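**Gripper keeps picking up two bowls when I want one**

**gorse_and_gears** - Tuesday, April 29, 2025

Continuing from my old thread, which got locked in November after the argument about grease.

Quick recap for anyone who skipped it: hand-held gripper, black linkages, trigger in the handle, the fingers close on whatever you point them at. I walk around grabbing crockery with it like a man litter-picking his own kitchen. The idea is to get the grasps right by hand, log the jaw opening and the trigger force, and then bolt the same fingers to the Jestier arm and let the arm embarrass me with my own data.

Log is at 3011 grabs. Of those, 2724 were what I'd call good, meaning the thing I wanted was in the jaws and stayed there until I put it down. Most of the rest are nested bowls. If two bowls are stacked and I go for the rim, I get both. Every time I get only one it's the wrong one.

Today's setup was two bowls nested and tipped on edge, one pad on the outside, the other tucked just inside the rim.
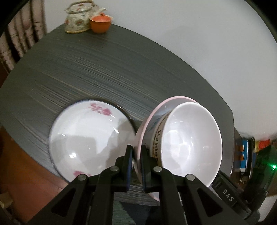
*Histhorpe Shared Workshop - Robotics Bench*

The white bowl on its side to the left is the next one up. It's porcelain and has a much shinier glaze than I'd like, and I expect it to go worse.

Pads are the navy ones I cast in March of last year, before the second batch went sticky. Trigger spring is stock. What do I change first?

---

**pinchpoint**

The pads. It's always the pads. You have a nice flat face pressing on a curved bowl, so you're touching it along a line and hoping. Cut them down or go softer.

---

**torque_and_cheese**

Disagree with pinchpoint, as is traditional. The pads are fine, he's holding the thing. His trouble is that he's holding too much of it. If the inside finger goes in past the inner bowl, then the inner bowl is part of the sandwich and no rubber on earth will fix that.

Come in from the outside with a thinner fingertip and get it between the two rims. You want something like a butter knife. I did this on the Mulligan rebuild with a strip of spring steel and it separated takeout tubs all day.

---

**pinchpoint**

> separated takeout tubs all day

It separated takeout tubs for one afternoon and then it separated my glove. I was there.

---

**torque_and_cheese**

The glove was a design input.

---

**gorse_and_gears**

Steel against a glaze makes me wince a bit. The outer bowl is the rabbit one with the pink rim and it has a following in this household. If it comes home chipped I will be building the rest of this project from the shed.

Could do the thin tip in printed nylon? It'd flex but maybe flex is what I want.

---

**slowfeedrate**

Nylon, 20 percent infill, print it flat so the layers run the length of the finger. Don't print it standing up. I know it looks neater standing up.

Separate question: why are you picking them up on edge at all? Bowls live the other way around. You've set up a harder problem than the one you have.

---

**gorse_and_gears**

Because the drying rack holds them on edge and the rack is the whole point of the exercise. The arm is supposed to unload the rack. I did say this in the November thread, somewhere under the grease.

---

**slowfeedrate**

I read the November thread for the grease.

Fair enough though. In that case test it at the rack. A tabletop lets the bowl roll away from you when you push, and a rack slot won't. You may be tuning for a problem that goes away.

---

**mildly_compliant**

Seconding the rack. Also check your pivots before you print anything. If there's slop in the linkage the two pads won't meet square and you'll never get a thin tip into a gap that small twice running. Hold the left finger still, wiggle the right one, and see whether you feel it in your wrist. Mine had enough play that I'd been logging it as bowl thickness for a month.

And write down which bowl is the inner one. I see a lot of "bowl x2" in people's logs and it's useless later. A plain glossy one inside a printed one may slide quite differently from the same two swapped.

---

**gorse_and_gears**

Wiggled. There is some. I am choosing to describe it as compliance.

My log says "bowls". Plural is as far as I got.

---

**pinchpoint**

Tighten it, then do five grabs with the pads as they are and five with softer ones, same two bowls, same order. If I'm wrong I'll say so in here in writing.

---

**torque_and_cheese**

Screenshotting this.

---

**trasberg_tom_cat**

Do you need to separate them? Grab both, put both away, they were going in the same cupboard.

---

**gorse_and_gears**

I have spent six months on this and I'd ask you to delete that.

---

**slowfeedrate**

He has a point about the cupboard.

---

**mildly_compliant**

The white one goes on a different shelf in my house, for what it's worth.

---

**gorse_and_gears**

Thank you. Different shelf here too, as of this evening.

Plan: snug up the pivots, move to the rack, pinchpoint's test first (it needs no printing), then the nylon tip. Printer at the workshop is booked until Thursday by whoever is doing the chess set. If anyone has softer pad material left over from the group order, leave it in the tray under the Jestier controller and I'll settle up in filament.

---

**pinchpoint**

Got half a pot of the soft stuff. Lid's stuck. Bring pliers.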